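Kelport Introduces Thinner Bin Liner Film for Offices and Small Workshops

Hinero 17 line replaces three older grades and ships in rolls of 50

CLUSTON – Kelport today announced the Hinero 17, a line of tinted waste bin liners made from a film 17 micrometers thick. The liners are intended for small and mid-size round bins in offices, clinics, schools and light workshops. Orders open in May through the company's existing distributors.

The Hinero 17 replaces three grades that Kelport has sold under separate part numbers. Those grades differed in thickness and in the type of bottom seal, and customers often had to stock more than one to cover a single building. The new line uses one film and one seal across all sizes.

The film is a blend of linear low-density and high-density polyethylene, extruded at the Kelport plant in Cluston. The blend was chosen for tear resistance at the fold, where a liner passes over the rim of the bin and carries most of the load. In drop tests at the plant, filled liners were released from bench height onto a steel plate. Samples from each production lot are kept for 500 days and can be retested on request.

The bottom of each liner is closed with a star seal. The film is gathered and folded before sealing, so there are no side gussets and no flat seam across the base. A star seal follows the shape of a round container more closely than a flat seal and is less likely to leak at the corners. Liners are cut with extra length for the overhang at the rim. 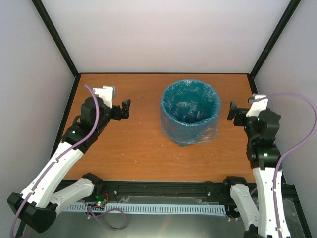 A round blue bin with a translucent blue-tinted liner folded over the rim.

Hinero 17 liners are supplied on coreless rolls. Each roll holds 50 liners, perforated between pieces and interleaved so that the next liner stays in place when one is pulled off. Rolls are packed in cartons of 500 liners. The carton has a tear-out front panel and can be used as a dispenser on a shelf or cart. Carton labels show the liner size, the film thickness and the lot number in a larger type than before.

Customers who now use the older grades do not need to change bins. A cross-reference table listing each discontinued part number and its replacement is available from distributors. Kelport will continue to fill standing orders for the older grades until stock at the Akl warehouse is used up – the company expects this to take around 3 months. No further production of those grades is planned.

The liners are not rated for sharps, hot ash or solvent-soaked waste. They should be stored indoors, away from direct sunlight and heating equipment.

Sample packs are available to facility managers and purchasing departments. Requests should state the bin diameter, the bin height and the type of waste handled.

About Kelport
Kelport makes polyethylene film, liners and protective covers for commercial customers. The company operates an extrusion plant in Cluston and a warehouse in Akl.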